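About Drisia Lock & Safe

Chantal Paquette started Drisia with two workbenches and a van that didn't always care for cold mornings, and we've been looking after locks, safes and mailboxes for our neighbors ever since. We still answer our own phone, and we still like a good chat (bring your old keys in, we love a puzzle!).

Most of our days go to apartment buildings and small offices, fitting new cylinders, changing safe combinations and setting up master systems. The biggest so far has 179 doors, and we know every one of them by now.

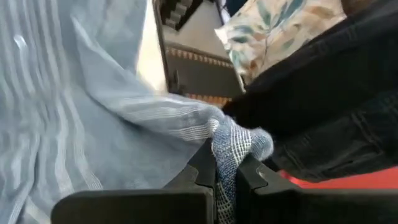 We stock the full Plarnitz line of floor safes, plus Paltik padlocks in both sizes, and if you need something we don't carry, just ask and we'll happily track it down for you. Come and see us at 1305 Zou Street, where there's parking behind the shop and usually a pot of coffee on.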